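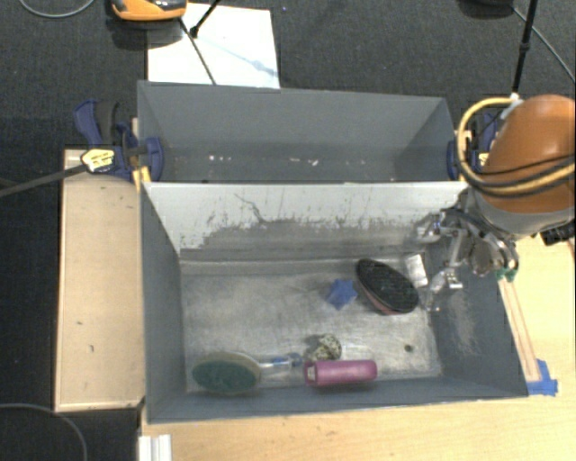
Li-hua Man asked, at the close of last week's methods talk, whether a hand that learns to pick by trial alone is learning about objects or only about the bin it was trained in. The question bears directly on the result reported by the Urnenov group this month.

The group studies grasping of mixed small items with a multi-fingered hand. Brushes with oval heads, a cylinder and a small star shape belong to the kind of set it uses, as such items call for different finger placements. Under the earlier method, the system chose one grasp and carried it out. Under the revised method, it proposes 13 grasps, ranks them by expected contact at each finger, and discards any that would bring a fingertip against a wall.

Shahzad Gilani, who leads the study, reports that failed picks of items near a wall fell from nine to three in matched test sessions. Results for items in open space did not change. Brushes lying flat with the bristles up remain the hardest case, and the ranking step still places too much trust in contact with soft surfaces.

Dr. Man's question will be taken up in February, when the trained policy is to be run without further learning in the deeper bins at the Bekosora laboratory. Oi-ling Chou will oversee those sessions. Members who wish to review the test plan may request a copy from the Urnenov office.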